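Kitchen Automation Technician (Fixed Term)
Brindeck Catering, Stindmont site
Reference: Yule project, post 2 of 2
Closing date: 11/11/18

Brindeck runs the production kitchen at Stindmont, which supplies 3,000 meals a day to schools and day centres. Under the Yule project, part of the preparation and clearing work is being moved to two-armed robots supplied by Clirport. The first post on the project has been filled. We now wish to appoint to the second, starting in January.

Background

The robots take on repetitive handling: sorting cutlery, moving bowls and boards, and passing utensils between stations. Cooking, seasoning, allergen checks and final plating stay with kitchen staff. The 14 people on the preparation team keep their grades and hours. Their duties change. Each shift now includes time spent setting out work areas, watching robot tasks and logging faults, and two former kitchen porters have retrained as line operators.

The postholder will work between the kitchen and the supplier. Most faults reported so far concern grip and placement, and most are cleared by the operator at the counter. Those that are not will come to you.

Main duties

Set up and check the arms at the start of each shift.
Write and maintain task sheets for the operators.
Record failed grips, dropped items and stops, and report them weekly to Clirport.
Train preparation staff in safe stopping, restarting and cleaning.
Attend the monthly staff meeting and answer questions on changes to duties.

Practice area

Training takes place in a small practice kitchen next to the main hall. It is fitted out with ordinary household items, as these vary more in shape and finish than our standard trays.
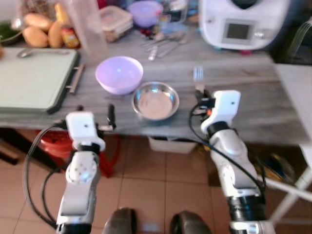
Forks and spoons account for a large share of the practice tasks. Thin handles are hard to pick up from a flat counter, and the angle at which they are held affects every step that follows. Applicants should expect to spend much of the first month on this kind of work, repeating a single task up to 1,000 times with small changes to the layout.

Requirements

Experience of maintaining electrical or mechanical equipment.
Clear written English.
A food hygiene certificate, or willingness to obtain one before starting.
Previous work with robots is useful but not required. Applications from current kitchen staff are welcome.

How to apply

Send a CV and a covering letter of no more than two pages to Ishbel Ogilvie, Site Operations, Stindmont, quoting the reference above. Shortlisted applicants will be asked to complete a practical exercise on site.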